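Naming talk - notes for myself, please speak slowly

Good morning. I want to tell you how our small studio chose the name Zilik for a maker of kitchen scales. The client came to us in February with a list of 140 names.

First step: we read every name aloud. After this, 43 were left. Many were hard to say on the phone.
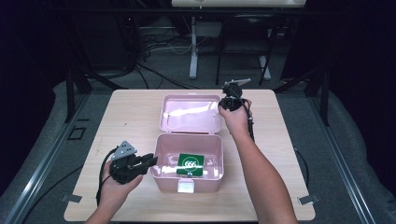 Why read names aloud so early? A customer often hears a name before seeing it written.

Second step: we checked for similar names in the same trade. Now we had 13. Vollon was my favorite, but the client felt it was too heavy - like a truck company. (Pause here.)
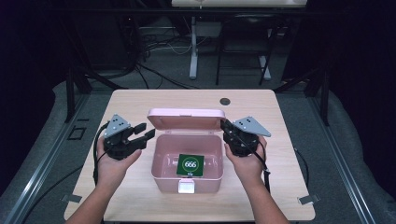

What happened to Prenis? It went out at the second meeting, where the sales team kept spelling it with two n's.

Third step: the logo. We drew 6 versions of Zilik, all in lower case. The two i's gave us trouble, and we moved the dots

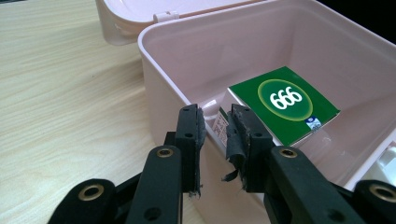 a little higher in the final drawing. The client signed it the same afternoon.

If there is time, tell the Sengar story. Then questions.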